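Juwita had the gripper trained on the blue bottle before the bell even went, and oh, she loved this part! Two purple pads, one white cap, a whole classroom humming along.

"Ready, Jolden?" she asked the controller.

Jolden was supposed to stop at 70. It sailed past 81 and kept squeezing, cheerful as anything. 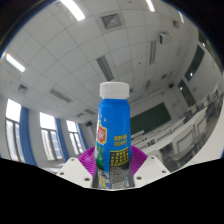 Carola Reuter

"Kill it!" yelled Uwe from the door.

She slapped the red button. Nothing! She slapped it again, and then (bless him) Uwe dove under the desk and yanked the plug.

The pads sighed open. The bottle rocked once and stood.

They found it by supper, a stop wire crimped on bare plastic, never touching metal in its life. Juwita held it up to the light, grinning like she'd caught a trout.

"Look at that! Look at that beautiful, terrible wire!"

Uwe was still sitting on the floor with the plug in his lap.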